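Last updated: Feb 7, 2018

Curkalico arm group – notes from the meeting

I took the notes this time, so blame me for the spelling. Six of us came, and Dragica Dimitriou ran things from the bench end.

First up was the episode count. We have 1820 kept for the two-arm set, and Stalla wants the next batch before training starts again.

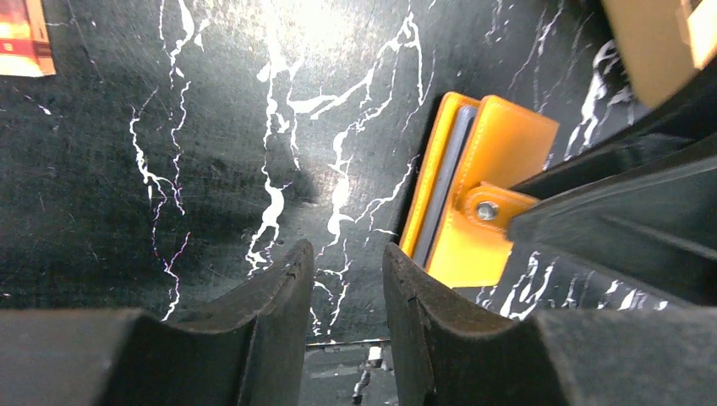
Dragica asked for slower closes on small parts – the wrist views are no good to the model if the fingers rush in. We all agreed, and I'm rewriting the operator sheet (again!).

Derkach still hasn't answered on spare servos. I'll call them.

Then we got onto table layouts. I'd like to move the markers and the whiteboard every 15 episodes, Dragica would like it more often, and we went back and forth for a while. 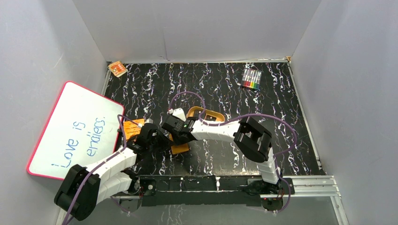
We settled on 15 for now, with two people labeling each batch in Revik. Cable routing is held over to next time.

Contact the group | © 2018 Curkalico | Back to top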